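Robot arms take on table clearing at Plukadon

Canteen operator Plukadon has begun training a two-armed robot to stack used crockery.

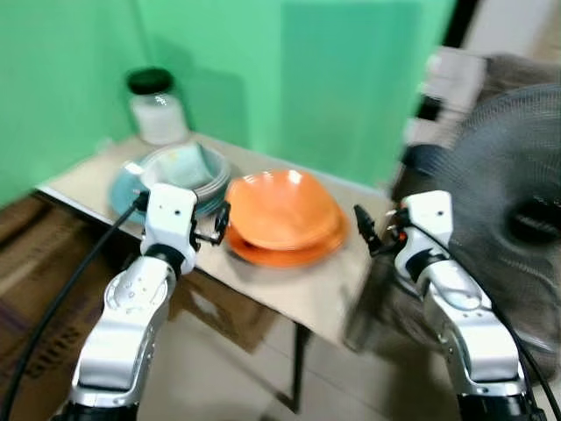 The two arms at the practice table, with an orange bowl between them.

Staff at its Siu canteen handle 2129 pieces a day. Decha Thongsuk, who runs the wash-up, said five people will move to serving in October — on the same pay.
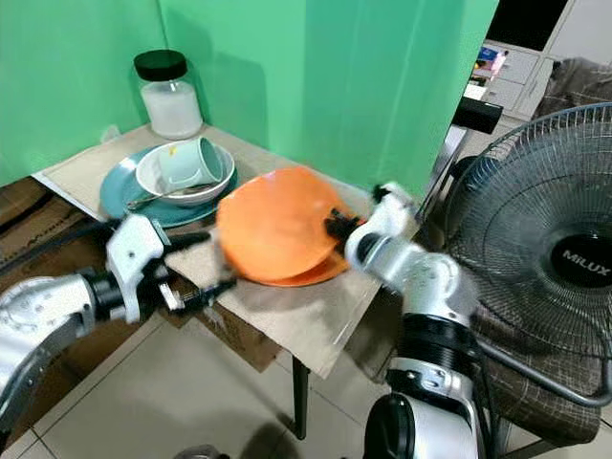

Two have asked to stay at the sinks, and he has agreed.

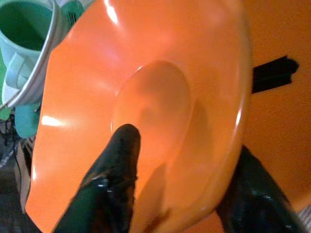

Union wants hours in writing

Yu-ting Lu, for the staff, said shift lengths were still unsettled.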